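Working next to the arms: tips from our flower table

Posted 18 August 2022 by Uliana Shevchuk

Since May we do a part of the vase work at Hrytsenko with two robot arms. Before that, Marichka and I filled every small vase by hand, and by evening the fingers were sore. Now our job is different. We prepare, we check, and we correct. I write down what we learned, for other small workshops which think about the same step.

Put the vases in a loose row with free space between them. Colored glass is easier to find for tired eyes than clear glass, so we mix both. One stem for one vase is enough in the beginning.
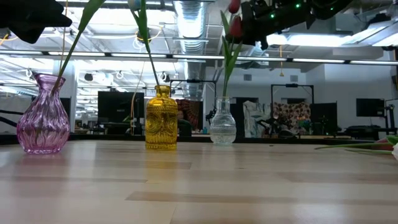
Photo: Severyn Polishchuk / Hrytsenko

Fill the water before the vase goes to the table, and only to the half. A full vase spills when a stem goes in at an angle, and then you must stop everything and dry the wood.

Lay the waiting tulips flat, all heads in the same direction. Keep your own hands away while an arm is moving. It sounds simple, but after 30 vases you forget and want to help. We agreed that the person who wants to touch something presses pause first and says it loudly.

Take off the lowest leaves the day before. A gripper closes on what it meets, and a leaf that is folded between the fingers gets a brown line by morning. The pale part low on the stem is firmer and forgives more pressure than the green part.
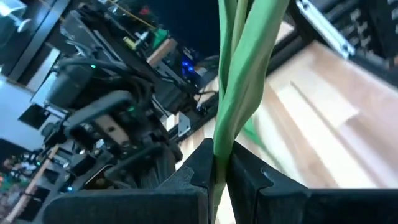 Gripping low, where the stem turns pale.

Wipe the gripper fingers with a damp cloth at every break. Tulip sap is sticky, and also some people get a rash from it, so wear thin gloves for this.

About the work itself. Marichka was afraid that her hours would be cut. They stayed the same, but she has more cutting and sorting now, and she says she misses the arranging a little. We changed the plan so that each of us makes the big bouquets by hand two mornings in a week. I advise to talk about such things before the machine arrives. We did it after, and the first weeks were not pleasant.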